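Chapter 7
Degeneracy, or Why Your Tableau Seems Stuck

The first time I taught this course, a student named Simão Vilela came to my office with a stack of paper and a very tired face. He had been pivoting by hand all evening and his objective value hadn't moved since dinner. He was sure he'd made an arithmetic mistake. He hadn't! His problem was degenerate, and I'd forgotten to warn the class that such a thing could happen.

So let me warn you now. A basic feasible solution is degenerate when at least one of its basic variables equals zero. In two dimensions you can picture it easily enough – three constraint lines run through the same corner, when two would have been plenty to pin it down. The corner is one point, but several different bases describe it, and the method can hop from one basis to another without going anywhere.

You'll spot it coming in the ratio test. If two rows tie for the smallest ratio, one variable leaves, and the other stays in the basis with a value of zero.
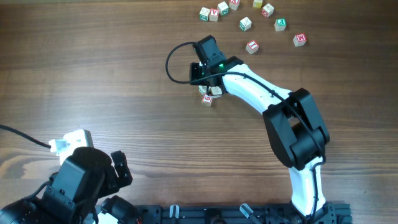

Most of the time a tie is harmless. You make a pivot or two that don't improve anything, and then you're moving again. Once in a while, though, the bases repeat, and then you're cycling, and you could pivot until you retire. We'll fix that in Section 7.2 with Bland's rule (my favorite, because I can remember it): among the candidates to enter, take the one with the smallest index, and do the same when you break ties for leaving.

Before that, we need a small model to play with. The Vukiswood furniture company makes desks and shelves, and it has 3000 feet of board and 2000 hours of labor for July.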